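Rapport de projet – Licence 3, unité « Consommation et discours commerciaux »
Ce que promettent les crèmes antirides : lecture critique d'un corpus d'emballages
Version remise le 1 août 2019

1. Point de départ

Le sujet qui nous avait été proposé portait sur « l'innovation dans la cosmétique ». Nous l'avons accepté avec des réserves. Le mot innovation figure déjà dans les brochures des marques, et le reprendre tel quel revenait à leur donner raison avant d'avoir commencé. Nous avons donc déplacé la question : que dit exactement un emballage de soin antirides, et que reste-t-il de cette promesse quand on la lit mot à mot ?

Le corpus comprend 100 textes relevés sur des tubes, des pots, des étuis et des notices. Nous nous étions fixé une limite de 1000 mots par produit, notice comprise, limite que certaines notices dépassaient et que nous avons appliquée en coupant les mentions traduites. Les prix n'ont pas été étudiés. C'est un manque, et il nous a été signalé dès la soutenance intermédiaire.

2. Méthode

Chaque texte a été saisi dans un tableur puis découpé en énoncés. L'ensemble donne 1749 énoncés, que nous avons classés en quatre familles : effet annoncé, composition, mode d'emploi, mention légale. Le codage a été fait à la main. Nous avions d'abord essayé Sernis, un logiciel d'annotation recommandé par le département, mais il séparait mal les phrases nominales, si fréquentes dans ce genre de texte (« Peau lissée. Éclat retrouvé. »), et il aurait fallu presque tout reprendre.

Le classement lui-même est discutable. Un énoncé comme « enrichi en actif lissant » relève-t-il de la composition ou de l'effet ? Nous avons tranché pour l'effet, en notant que ce choix gonfle la catégorie qui nous intéressait le plus. Un autre groupe, avec la même grille, obtiendrait sans doute des résultats différents des nôtres.

3. Ce que disent les textes

Première observation : le verbe est rare. Les emballages préfèrent les noms et les participes, qui évitent d'avoir à dire qui fait quoi, et quand. « Rides visiblement réduites » ne précise ni par rapport à quel état antérieur, ni aux yeux de qui. L'adverbe « visiblement » revient avec une insistance qui finit par intriguer. Il donne l'impression d'une preuve alors qu'il restreint la promesse à l'apparence.

Deuxième observation : le nom du produit fait souvent le travail que la phrase n'ose pas faire. Les noms composés accrochent un bout de mot savant ou anglais à une idée de retour en arrière (re-, lift, revita-), sans qu'aucune affirmation vérifiable soit formulée. On ne peut pas contester un nom.

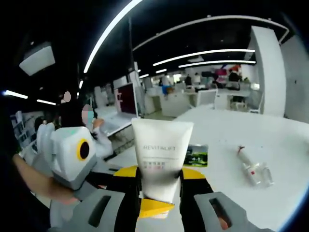 Troisième observation, sur les pourcentages de satisfaction. Ils renvoient presque toujours à un astérisque, l'astérisque à une ligne en petit corps, et cette ligne à un « test d'auto-évaluation ». Des personnes ont donc rempli un questionnaire après avoir utilisé une crème dont elles connaissaient la fonction. Nous ne disons pas que ces réponses sont fausses. Elles mesurent une opinion, et la mise en page les présente comme une mesure de la peau.

4. Le questionnaire

Pour compléter, nous avons diffusé en ligne un questionnaire sur la compréhension de ces formules. Il a recueilli 800 réponses exploitables, chiffre qui a beaucoup plu à notre groupe et qui nous inspire aujourd'hui moins d'enthousiasme. Les répondants sont en grande majorité des étudiants, contactés par des listes de diffusion universitaires. Ils n'achètent pas forcément de soins antirides.

La question 6 demandait d'expliquer avec ses propres mots l'expression « effet tenseur ». Les réponses partent dans tous les sens, du massage à la chirurgie. On peut y voir la preuve que le terme est vide. On peut aussi penser que notre question était mal posée, sans contexte ni produit nommé, et nous penchons plutôt pour cette seconde lecture.

5. Comparaison avec Bomodon et Flisum

Deux petites marques vendues en parapharmacie, Bomodon et Flisum, se réclament d'une communication « transparente ». Leurs étuis sont plus sobres et leurs listes d'ingrédients plus lisibles. Les énoncés d'effet y sont pourtant bâtis sur le même modèle, avec les mêmes participes. La transparence porte surtout sur la typographie.

6. Limites et suite

Le corpus est en français uniquement, ce qui empêche de distinguer un style propre au secteur d'un simple effet de traduction. Le codage n'a pas été vérifié par un second lecteur sur la totalité des énoncés. Enfin, nous étions méfiants avant d'ouvrir le premier étui, et il serait naïf de croire que cela n'a pesé sur rien.

Une reprise du travail est envisagée en septembre avec la grille de codage révisée, où la catégorie « composition » sera scindée en deux. Le tableur complet est joint en annexe B, la grille en annexe A.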